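Riviere two-finger gripper with wrist camera: long-term review
Posted 12 Aug 2019
Filed under: Grippers, Cameras, Hamport bench notes

I bought the Riviere in March with my own money, so you may assume that any kind words below are partly an attempt to feel better about it. It cost £900 with the wrist camera bundled in. The Fanosia it replaced cost a good deal less and came with a nicer box.

For those who haven't read the earlier bench notes, my arm lives in a unit in Hamport and its job is handling cloth. Tea towels, shirts, offcuts, whatever has been washed lately. Cloth is a rotten thing to ask a robot to pick up. It has no edges until you have already found one, and it changes shape when you look at it sternly. A gripper that is perfectly happy stacking blocks all day will close on a shirt and come away with a mouthful of air.

Fitting it

The mounting plate uses 4 bolts and the manual shows six. I spent an evening looking for the other two before noticing that there were no holes for them to go in. After that it was quick. The cable is long enough, which I mention because the Fanosia's wasn't, and I had to choose between full wrist rotation and a working gripper.

The controller is the same Skundorden box I have used all along. It found the Riviere on the second try and has found it on the first try ever since, apart from one morning when it found it twice.

Gripping

The fingers narrow to a rounded tip, and this suits cloth very well. You can press down into a fold and close, and what you get is a pinch. The Fanosia's pads were wide and flat and tended to push the fold away in front of them, like someone trying to pick up a wet leaf with two books.

I ran both grippers through the same 98 picks on a heap of mixed fabric, single item each time, lifted clear and held. The Riviere dropped or missed 18. I lost count of the Fanosia somewhere in the second cup of tea, but it was a lot more than that. Thin cotton was the worst for both. Anything with a bit of body to it the Riviere picks up almost smugly.

Force control is less good. There are supposed to be fine steps at the low end and I can find three: not holding, holding, and leaving a mark. I have settled on the middle one.

The wrist camera

Right, the camera. It's small, it's light, and it sits so close to the fingers that the gripper stars in every shot. On a well-lit bench you can live with that. Late in the day, with the arm hanging over its own work, you get a great deal of black and have to make do with what's left.
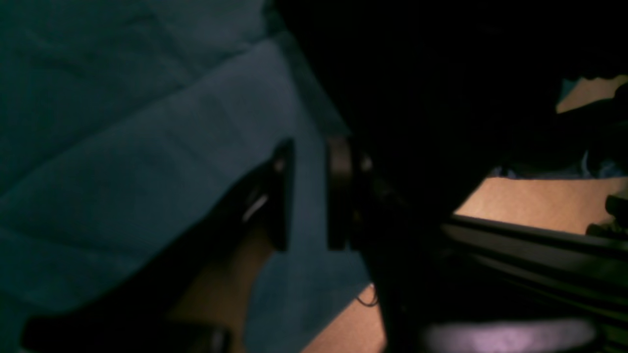

Wrist camera over the blue cloth in poor light. Fingertip left of centre, and most of the upper right is arm.

For cloth work the bit that matters is the narrow gap between the jaws, and I will give Riviere this much, it's near the middle of the picture. The folds to the left are readable too. But the finger itself is soft because it is too close to focus on, and the shiny black finish picks up a bright streak along the inner face. My edge finder adores that streak. It has reported it as the hem of a garment more times than I care to admit. A strip of matt tape cures it until the tape wears through, and then you are back to folding the glare.

The other trouble is stray stuff. With this much of the view taken up by the tool, a loop of thin black cord on the bench looks about as important as anything else down there, and I've had the planner swerve politely round a wire as though it were a sleeping cat. Tidy your bench. I keep meaning to.

The Fanosia had no camera at all, so I used a cheap one on a bracket further up the arm. Duller picture, far less gripper in it, and I rather miss it.

Odds and ends

It clicks when it opens. Support told me this was normal and then asked me for a recording of it.

Spare fingertips are sold in pairs, and the pairs are both left-hand. You turn one round.

Verdict

Gripper: very good on cloth, and I wouldn't go back. Camera: fine in daylight, sulky after that. If Riviere will sell you the gripper alone, buy that and put your own camera on a bracket, well back from the fingers. A lamp helps as well. I've ordered one.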